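Setting up your Uvirora tipping comp

I'm assuming you've already got a login - if not, sort that first and come back.
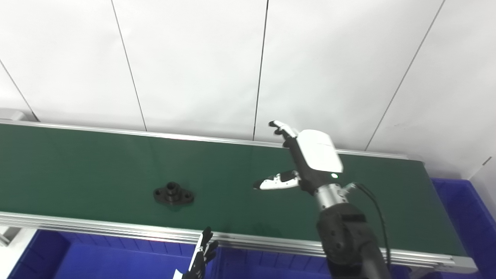 1. Hit New Comp and pick your league. I run mine on the soccer.
2. Set the starting points. I give everyone 1000, and 100 is the most you can put on one match.
3. Send the invite code to your mates.

Note: draws count as a tip, so leave that box ticked!

Caution: tips lock at kick-off. Junaid Sethi missed a whole round in October and I couldn't add his picks afterwards (he's still cranky with me).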